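Clerk to a public board, five years of papers, no idea what to keep

Posted in Local Boards and Public Bodies

Marshfrog

I have just finished my first year on the Bekgate Harbour and Foreshore Board, to which I was appointed after answering an advert in the library that I now suspect had been up for some time. At the November meeting the previous secretary stood down and I was asked to take over the role, mostly by people looking at me.

With the role came the papers. They go back further than I have had the courage to look, and they consist of signed minutes, unsigned minutes, agendas, members' declarations of interest, letters from people cross about the slipway, and a great many copies of a report by a consultancy called Lévesque which as far as I can tell recommended another report.

The chair says to keep everything. The vice chair says the last secretary but one kept everything, and look where that got us. The county office sent me a leaflet. The leaflet says records should be kept "for as long as necessary", and I'd like to meet whoever was paid to write it.

What I want to know is:

Which of these do we have to keep for good, and which can go?

Are the declarations of interest of people who left years ago still our problem?

If a member served on two other boards at the same time (one of ours sat on 6, at his peak, and still made it home for supper) do we need to hold anything about those?

And can I keep any of it in my spare room, which is where it is at present?

We're a small statutory board with public meetings and a budget that wouldn't trouble a village fete. Any help gratefully received.

oldpierhead

I was secretary to a similar outfit at Letgate for longer than was good for me, so take this as experience and not as law. Your founding order or standing orders may say something different, and if they do, they win. Have you got a copy of the standing orders? I ask because we didn't, and it was two years before one surfaced, inside a different board's accounts.

Signed minutes are permanent. No argument, no exceptions. They are the only proof the board ever decided anything, and in our case it was useful to have proof. Once the signed set is complete, the drafts can go. So can the secretary's scribbled notes, and I'd see to those fairly promptly after the minutes are approved, especially if you are the sort who writes remarks in the margin.

Agendas and reports that went before the board: keep one clean set with the minutes. One. The other copies of the Lévesque report may be released into the wild.

Appointment letters and terms of office are the thing most people lose. You need to be able to show who was a member on any given date, who appointed them and when their term ran out. We had a man who sat, voted and ate the biscuits for a full term after his appointment had lapsed, and sorting out which decisions still stood was the dullest summer of my life. Make a simple register: name, appointing body, date from, date to, reason for leaving. It fits on a page and you'll bless it.
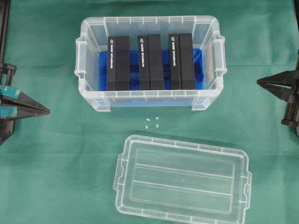

Declarations of interest are where I'd be most careful. The current ones normally have to be open to the public, so they want to be somewhere you can lay hands on them. For former members we held them six years from the date they left and then shredded them, unless there was a complaint or a claim still running. They contain home addresses and shareholdings and now and then a startling amount about somebody's caravan, so they should not hang about once the time is up. For the ones you do have to hold, a clear plastic box with a lid that clips down at the ends beats the cardboard ones, as you can see at least a hint of what you've put in it. I lined ours with a bit of foam, for the board's seal, which was heavy and had opinions about where it wanted to sit. Label the box with the year it can be destroyed, in large writing. Your successor won't read small writing.

Your member on the other boards: no. His service elsewhere is for those boards to record. All you need is what he declared to you, that he held the posts, in case your business brushed up against theirs. If he sat on the body that gave you a grant, say, you want his declaration and the minute showing he left the room. We had a great deal of leaving the room at Letgate. There were evenings when the corridor had a quorum.

The spare room is not ideal. The records belong to the board and not to you, and if you fall out with them, or under a bus, somebody has to come round and ask your family for the foreshore. Ask the county record office whether they will take the older signed minutes on deposit. Ours did, free of charge, and took everything up to 2000 in one go. They were very nice about the smell.

Whatever you decide, get it agreed as a short retention policy and minuted. Then when someone asks why you threw a thing away, the answer is that the board told you to.

tidewatcher92

just scan it all and bin the paper, its not the middle ages. we use Starnia for ours and its fine, search is a bit rubbish. my board has had no paper for 5 years and the only person who complained was the one who used to do the photocopying

oldpierhead

I'd go gently with that. Scanning is splendid for finding things, and I wish we had done more of it, but check before you destroy a signed original. Some boards' orders still call for a minute book, with a pen involved. Also ask who holds the password. In my experience it's the member who has just resigned.

Marshfrog

Thank you both. I've found the standing orders (bottom of the second box, underneath a tide table) and they do say "minute book", so the pen stays. They also say the secretary shall be "a fit person", which I'm choosing not to raise.

The record office will look at the older volumes in the new year. Draft retention policy goes to the board at the next meeting, six years for the old declarations as suggested, and the vice chair has already asked whether he may have a copy of the Lévesque report. I've offered him several.

ropewalk_jean

Coming to this from a drainage board, where it's much the same but wetter. One thing not mentioned so far is money. Invoices, bank statements and the signed annual accounts usually run to a different timetable from the rest, so ask your auditor before you put a year on the box. We kept the signed accounts for good and the supporting bits for six years after the audit closed.

Also email. If members have been settling board business from their own accounts, and they have, those messages are very likely board records too, and someone can ask to see them. We got such a request on 25th December, from a gentleman who plainly wasn't enjoying his Thursday. It took me well into January to get everything out of the members — one of them had printed his and filed them under the name of his dog. We now give each member a board address when they're appointed and close it when they leave. Put that in the policy while you have their attention.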